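À propos de Gosteck

Gosteck est une société de transaction spécialisée dans les biens ruraux : terres agricoles, massifs forestiers, étangs et propriétés de chasse. Constituée par le rapprochement des cabinets Tarkix et Whitfield, elle intervient pour le compte de familles, d'exploitants et d'indivisions successorales.

Notre portefeuille compte actuellement 373 hectares de bois et 554 hectares de terres et de prairies, répartis sur 9 communes. Chaque mandat donne lieu à une visite complète du fonds – bornage, accès, servitudes, baux en cours – avant toute mise en vente.

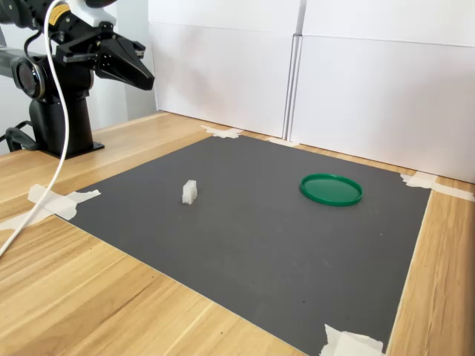 Qui peut acquérir une parcelle boisée par l'intermédiaire de Gosteck ?
Tout particulier ou toute personne morale, sous réserve des droits de préférence et de préemption applicables, que le notaire chargé de la vente purge avant la signature de l'acte.

Le domaine de Jivholm, propriété d'agrément avec étang et futaie de chênes, est commercialisé par lots depuis février. Les dossiers de candidature sont examinés dans un délai de 60 jours.

Nos bureaux reçoivent sur rendez-vous. Les plans cadastraux et les états parcellaires sont communiqués sur demande écrite, après signature d'un engagement de confidentialité.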